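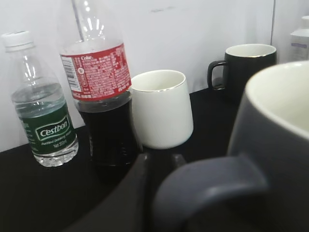 Re: wrist-view occlusion, handle set

On Thu 18 January, Baiba Laur wrote:
> The Rellholm split has 78 episodes. Is the drop from
> blur or from the near mug hiding the target?

Mostly blur. I reran Flisura with frames filtered by sharpness and kept the seed fixed. Frames like the next one go out first: gray handle at the fingers, everything behind it smeared. 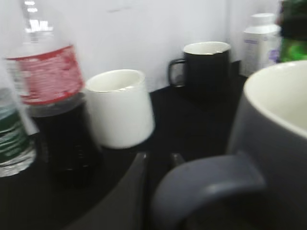
Wrist view, gray mug close, motion blur.

Handle detections failed in 19 episodes before filtering and 2 after. Labels behave differently. At close range the green container fills the view and the crop has no outline to match, so the filter does not help.

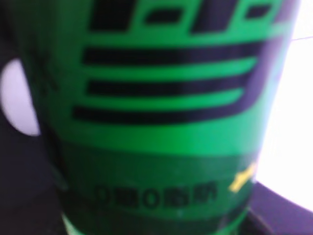

Next steps

1. Add a scale check before the Imano matcher.
2. Rerun the open-gripper views, with the mug and other containers at the far side of the table.
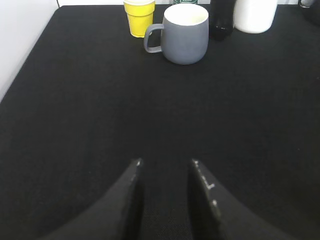

I would keep the threshold from the Softić branch for both. Masks are in the usual folder. Please check the handle labels before I merge.

This archive uses cookies to remember your thread view. Accept | Settings

Contact the list owner | Back to top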